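Can a Robot Clear Your Table Yet? How to Set Up a Fair Test

We use cookies to remember your settings and count visits. By staying on this page you agree. OK

If you've ever looked at the mess after dinner and wished for a machine to deal with it, you and I will get along. I've wanted one since I was six! The answer in 2019 is "some of it, slowly," and the fun part is finding out which bits. You need an arm with a two-finger gripper, a table, and play kitchen things that can survive a fall.

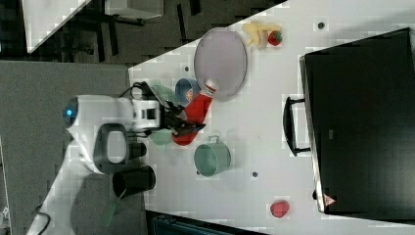

Soo-ah Wang
2019-03-28

Step 1. Pick one chore. "Tidy the kitchen" is far too big. Start with "pick up the ketchup and put it down on the plate," then build up to bowls and fruit. Write the chore on a card and leave the wording alone for the whole test (I've cheated here, and it makes the results useless).

Step 2. Lay out the table. Mix easy shapes with mean ones. A squeeze bottle on its side is friendly to two fingers. A flat plate is mean, as there's hardly anything to grab. Leave gaps between things on the first run, and save the crowding for later.

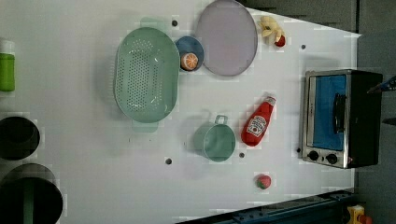 A roomy layout, with the ketchup lying beside the mug and the toaster oven off to the right.

Step 3. Slow it down. I run the arm in Skyrme, which has a speed slider, and I keep mine at 80 percent until I trust a new layout. Stay out of reach while it moves, and know where your stop button is before you need it.

Step 4. Teach the approach. Bring the fingers in across the narrow part of the body, close gently, and lift straight up before you travel. If the bottle swings, you've gripped too close to one end. Go back and move the grip toward the middle.

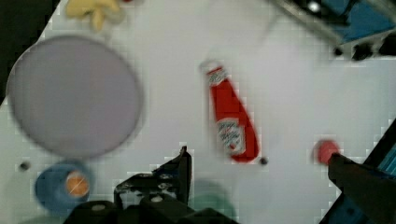 Now do it again with the bottle turned a little. This is where you learn the most! A person turns a wrist without thinking, but an arm has to work out a whole new path, and sometimes it picks one that sweeps an elbow over half the dishes. Do 4 angles for each object and write down every miss, including near ones.

Step 5. Add the tall stuff. Ovens and racks eat up space the arm wants to pass through. Put one near the edge and repeat steps 3 and 4.
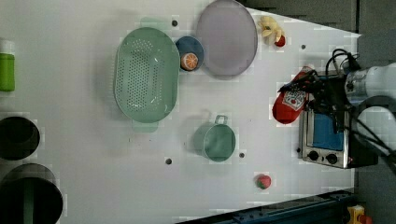

Ketchup in the gripper, with the arm reaching in over the toaster oven.

Step 6. Score it. One point for a clean pick, one for a clean place, nothing for a drop. My own verdict so far: bottles and fruit, yes. Plates, only with a lot of help. Opening an oven door and loading it is what I'm trying in April, and I can't wait.

Comments (3)

Deok-su Won
Great write-up. Do you re-teach the grip for each angle or let the software rotate it?

Soo-ah Wang
Re-teach for the first 2, then I let it rotate. It does better than I expected on round things.

skivwood
We tried the same test with shop parts. Washers were hopeless, spray bottles were a breeze. Please do towels next!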